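Wurutus Grultine 2342 Room Dehumidifier
User Guide
Section 3: Placement and First Start

Read this section before you plug the unit in. If the unit was delivered in cold weather, leave it in its carton at room temperature overnight. If the carton was stored on its side, stand it upright and wait a full day before starting. The compressor can be damaged if it runs before the oil has settled.

3.1 Choosing a place

The unit is made for bedrooms, home offices, closets with the door left open, and finished basements. It is not made for crawl spaces, shower rooms or unheated garages.

1. Pick a flat, level spot on a hard floor. Low carpet is fine. On thick carpet, put a board under all four feet.

2. Leave at least 12 inches between the back grille and the wall. Leave the same gap on the left side, where the drain port is.

3. Keep 28 inches of free space above the top vent. Do not place the unit under a low shelf or a hanging garment.

4. Check that the bucket can slide all the way out to the front. You will be emptying it often in the first week.

5. Close windows and outside doors. Inside doors may stay open, but the unit will then be drying the next room as well and will run longer.

Note: A unit that rocks when you press on one corner will be noisy. Turn the rear feet to level it. The front feet do not adjust.

3.2 Connecting the power

1. Check that the voltage on the rating label, on the rear panel above the cord, matches your supply. Units are shipped with the plug for the country of sale.

2. Unwind the cord fully. Do not run the unit with the cord still wrapped on its hooks.

3. Plug the unit directly into a wall outlet. Push the plug in until it seats.
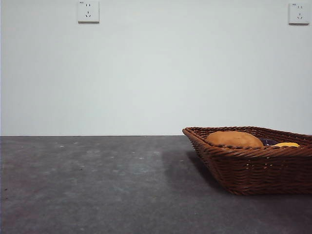 4. Let the cord hang with some slack. It should not pull on the plug or cross a doorway.

5. Wait for the short tone. The standby light comes on and stays on.

Caution: Do not use an extension cord, a power strip or a travel adapter. If the outlet feels loose or the plug gets hot, stop using it and have an electrician look at it.

Caution: Do not stop the unit by pulling the plug. Press the Power button and wait for the fan to stop.

3.3 Fitting the bucket

1. Pull the bucket straight out with both hands. Remove the foam block and the bag of parts.

2. Make sure the float moves up and down freely. It is the gray piece on the right-hand side. If it has come off its pin in transit, press it back on until it clicks.

3. Slide the bucket back in until it is flush with the front panel. The Bucket light goes off.

If the Bucket light stays on, take the bucket out and look for packing tape on the rails. This is the usual cause. If the rails are clear and the light is still on, see Section 7.

3.4 First start

1. Press Power. The fan starts at once. The compressor starts up to three minutes later. This delay is normal and happens at every start.

2. Press Mode until Continuous is lit.

3. Let the unit run in Continuous until the bucket has filled once. In a damp basement this can take less than a day. In a bedroom it may take several.

4. Empty the bucket, put it back, and press Mode until Set Level is lit.

5. Use the arrow buttons to choose a humidity level. The factory setting is 52 percent, and most people leave it there. A lower setting uses more power.

The display shows the humidity near the unit, which may not match a separate gauge across the room. Give it almost an hour after moving the unit before you trust the reading.

3.5 Closets and storage rooms

Stored goods hold a lot of moisture, and the room reading can look fine while the things on the shelves are still damp. Do the following when you dry a closet or storage room for the first time.

1. Take items off the floor. Move them a hand's width away from outside walls.

2. Open lidded boxes and plastic tubs. Closed plastic holds damp air in.

3. Empty baskets and fabric bins and leave them in the open room. Woven pieces should be brushed out first so that dust does not end up in the filter. 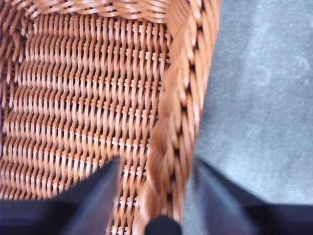
Woven basket, close view from above.

4. Hang coats and blankets with a gap between them.

5. Run the unit in Continuous for two days, then go back to Set Level.

Note: Very dry air can make cane, rattan and solid wood crack. Do not set the level below 40 percent in a room where you keep these.

Caution: Do not dry leather, musical instruments or framed paintings this way. Move them to another room first.

3.6 Continuous drain (optional)

A drain hose is sold separately by Demgate under the Fröhlich name. Any garden-type hose with the same thread will also fit.

1. Switch the unit off and unplug it.

2. Remove the cap from the drain port and keep it. You will need it if you go back to using the bucket.

3. Screw the hose on by hand. Do not use pliers.

4. Run the hose downhill to a floor drain for its whole length. A raised loop will stop the flow, and the water will go into the bucket instead.

5. Leave the bucket in place. The unit will not start without it.

Check the hose joint for drips after the first hour and again the next day.

Continue to Section 4: Controls and Display.

Section 3 revised 23/09/2026. Text: Tegan Merrick. Technical check: Barnabás Magyar.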